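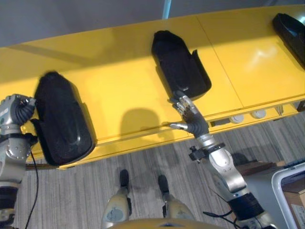

Two-armed robot for a small sorting job: what should I be budgeting for besides the robot?

Posted by mofokengbench

Hi all, long-time reader, first time asking for money advice. I help run a small shop in Flurthorpe, and a big part of our day is handling molded black parts. They come to us in bins, they get laid out on a table, somebody picks each one up by the rim, checks it, and puts it where it goes. Boring work, and we can't keep anyone on it past lunch.

I've got a quote from Ilent for a two-armed robot with real hands (fingers, thumb, the whole deal). The price of the robot itself is what it is, I've made my peace with it. What worries me is everything around it. The quote has one line called "site preparation" with 4000 dollars next to it and no breakdown at all. I asked and got a brochure back.

So what did you folks end up paying for that wasn't on the quote? And do I want fingered hands for this or am I being dazzled? The parts are rounded with a raised rim and a hollow middle, pretty shiny, and they don't all land the same way up. Our building is from 1990 and the back room is carpeted, if that matters. I'd like to have numbers together by July.

Thanks!!

plokafan

Get the hands. We looked at suction cups first and our parts had curves everywhere, so no dice. Can't help with the site prep thing, ours was lumped in with the install.

tapewormgarage

Oh boy, I have opinions on this one, we went through it last year with a Ploka (different maker, same idea, two arms and a table).

First, ask for that 4000 to be split up in writing. When I pushed on ours it covered a power drop, a visit from a tech, and floor marking. I could do floor marking myself with a roll of tape and a podcast on, so that came off. The power drop was real and I was glad somebody else did it.

Stuff I paid for that wasn't on my quote:

The table. I figured any table would do and I was so wrong. Ours was a little too low and the arms were working at a silly angle all day. I ended up buying an adjustable one. Also look at the top! Glossy tops bounce light around, and with shiny black parts on a shiny table our vision setup kept getting confused by reflections. A matte mat fixed most of it for cheap. If your tabletop is made of panels, run your hand over the seam and see whether a part catches on it when it gets pushed across. Mine did.

Cable management. Sounds like nothing, and it was a whole afternoon plus a bag of clips and sleeves. A cable hanging off an arm is going to find something to snag on sooner or later, so put a line in the budget for it and don't let the installer leave until it's tidy.

Spare fingertips. This is the one I'd put in bold if the site let me. Fingers wear, and at first we waited three weeks for a replacement set. Now I keep a set on the shelf. Ask Ilent what a set costs and how long shipping takes before you sign anything.

My time. I spent most of the first month standing next to the thing. Put your own hours in the spreadsheet even if you don't pay yourself for them.

About the hands, I'm a bit less sold than the person above. If every part has a good rim, a plain two-finger gripper might do fine and it's a lot less to maintain. Where we needed real fingers was the odd ones, parts lying crooked or half over the edge of the table. Before you decide, mess up a pile of your own parts the way they land on a normal day and have Ilent try them on a demo unit with both kinds of hand. Bring your own parts, don't let them use theirs. We brought two bins and it was the most useful day of the entire purchase.

Carpet, hmm. If the robot is bolted to a stand I'd worry a little about wobble. If it's on legs I'd want to hear from somebody who has run one on carpet, I haven't. I'd price out pulling up the carpet just under the work area so you at least know the number.

For what it's worth, I set aside an extra 7 percent on top of everything and used all of it by the second month. Next time I'd double that.

mofokengbench

This is great, thank you! I hadn't thought about the table at all. I've emailed them for the breakdown and asked about fingertips in the same message. The demo day sounds smart, I'll start filling a bin with the ugly ones.

cordlessdale

don't buy the extended warranty until you read what it says about the hands. on ours the hands weren't covered, only the arms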